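The Hila Pet Blanket by Woltis

£16 – lilac with white paw prints
In stock, orders leave us on weekdays

I've been selling blankets for dogs and cats long enough to be fussy about them, and the Hila is the one I keep going back to. It's a soft, midweight throw that goes over the sofa, across the back seat or into the bottom of a basket, and it puts up with a lot. I have three of them at home (one on the bed, one in the car, one always in the wash) and I'd be a bit lost without them.

It comes in two sizes. The small is right for cats, puppies and anything terrier-shaped. The large will cover a two-seater sofa cushion to cushion with enough left over to tuck down the back, and if you've got a dog that digs before it lies down you'll want that tuck, believe me.

What it feels like

The fabric is a 250 gsm polyester fleece, brushed on both sides. That's thicker than the very cheap ones you see in bins by the till, but it isn't one of those great heavy sherpa things that take two days to dry. It folds down small enough for a tote bag. I've taken mine on holiday, to the vet's, to a friend's house with a cream carpet – it goes everywhere.

The edges are overlocked in a matching thread with rounded corners. I used to stock the Garrido blanket, which was lovely to the touch but had a plain cut edge, and any dog who fancied a chew could have a corner off it in an evening. The Hila lasts far better. I won't say chew-proof, I'd never say that about anything made of cloth, but the edge doesn't give them much to get started on.

Colour and print

Lilac with white paw prints, and that's your lot for now. The prints are fairly big and run in diagonal rows, each one tilted a little differently so it doesn't look too regimented. On my screen the colour comes up a shade bluer than it is in daylight, and under a warm lamp it goes pinker, so do allow for that if you're trying to match curtains! White and pale grey hair hardly shows on it. Black hair does, I'm afraid, and if you have a black Labrador you may be happier waiting for the charcoal, which Woltis tell me is coming in May.

I like mine out all the time, whether there's an animal on it or not. It cheers up a dull corner, and a white saucer looks very nice against it. 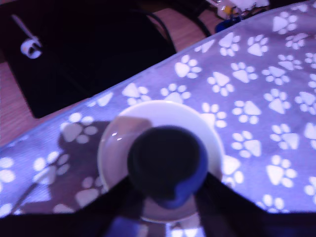
Washing and drying

Wash it at 30 or 40 with whatever you normally use, but leave out the fabric softener, as it flattens the fleece and makes hair cling. Give it a good shake outdoors first. If your pet is a heavy moulter, ten minutes in the tumble dryer on cool before washing gets a surprising amount off, and then you just empty the fluff filter.

Line drying is best. It's quick, an afternoon on a breezy day. You can tumble it on low, but please don't iron it – I did once, in a hurry, and there's still a shiny patch on that one.

Mine has had a wash every week since I got it and the colour has faded very slightly. The print hasn't cracked or peeled because it's dyed into the fleece.

Will it fit my bed?

The small fits neatly inside the Hinen oval basket in medium, with a bit to fold over the rim. The large goes over the Hinen mattress, but it sits on top and won't stay put by itself if your dog is a wriggler. I tuck the long side underneath and that does the trick most nights.

It isn't waterproof, and I get asked this a lot. A spilt drink will soak through if you leave it. For puppies or elderly dogs put a waterproof liner underneath, and use the Hila as the comfy layer on top.

The details

Item number: 1439
Maker: Woltis
Sizes: small and large
Fabric: 100% polyester fleece, 250 gsm, brushed both sides
Colour: lilac, white paw print
Care: machine wash up to 40, cool tumble, do not iron, do not bleach
Price: £16 small, £7 extra for the large

Delivery and returns

Postage is free if you're buying two or more, and you can mix sizes. If it's not what you wanted, send it back unused with the label still on and I'll refund you in full. Once it's been slept on I can't take it back, for obvious hairy reasons, but if there's a fault in the stitching just send me a photo of it and I'll put a new one in the post.

The large was out of stock for a while and came back in on 28th March. If you were on the waiting list you should have had an email, so have a look in your junk folder if you haven't seen it.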